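Last updated: August 24, 2024

Notebook, Iltenby site, delivery cart rules

Went back over the route rules before Hugo Gautier's review. Draft 9 was getting long so I cut it down. Cart is the Plokeo, loaded limit 75 kg, route is the covered path and the paving by the offices. Rules have to work for people who never read them, that's most of the site.

Hugo's point from July still stands: write the rule for the place, not for the cart. So one sheet per stretch. Started with the stretch by the white modular office.
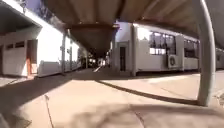
p. 63

Notes for this stretch:

- Door in the office front opens near the route. Treat every doorway as if somebody is coming out. Walking pace or less, no passing close to the wall.
- AC unit on the wall by the big window. Mark it on the map as a fixed obstacle, with margin. Old map had the wall as one flat line, wrong.
- Grey post, the curved one. Same again, fixed obstacle, and the margin is at the base where it meets the paving.
- Hard shadow line across the slabs. Vision stop must not trigger on shadow alone, but dont just turn the sensitivity down to fix it. Le Goff did that on their Sindale route and we all read the incident note. Any threshold change gets a second signature.
- Garage door on the other side: no stopping in front of it, ever, loaded or not.
- Hopper overhead. Nothing to do with cart clearance, but nobody parks the cart under it. Ask site for their own rule on that and copy the wording exactly.

Crack in the paving — log it, recheck monthly. Not a rule, goes in the inspection sheet.

Second stretch, the long canopy. This one I keep rewriting. People have priority, full stop, but "priority" needs to mean somthing the software can do. Current wording:

1. Person ahead, walking same way: cart follows, does not overtake. Hold 2000 mm gap.
2. Person off the path on the grass: slow anyway. They can step back on.
3. Person facing away: assume they have not heard it. Chime once, then wait. No repeat chiming, it just annoys people.
4. Cart keeps off the grass. If the path is blocked, stop and call. 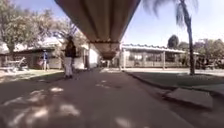 Canopy path, looking along toward the white building. Leaf shadow on the paving at left.

Rule 2 is the one Hugo will push on. He'll say it makes the cart too slow at lunch. Fine, then it's slow at lunch. Picnic table is close to the path so I want that whole bit as a slow zone, no time-of-day exceptions. Exceptions are how Sindale ended up with three versions of the same sheet.

Leaf shadow: patchy light, moves with the wind and the hour. Add to the test list next to the shadow line item. Test in sun AND overcast, write down which.

Curb on the lawn side is the hard boundary. The slab beside it is not a parking spot, take it off the map legend.

Still open:
- who signs second when Hugo is away
- stop button label, wording on the sheet and on the cart dont match
- remote stop check at start of shift — every shift or first of the day? I say every shift

Printed sheet goes in the cart folder, old drafts out of the folder same day. Send draft 9 to Hugo once the label thing is sorted.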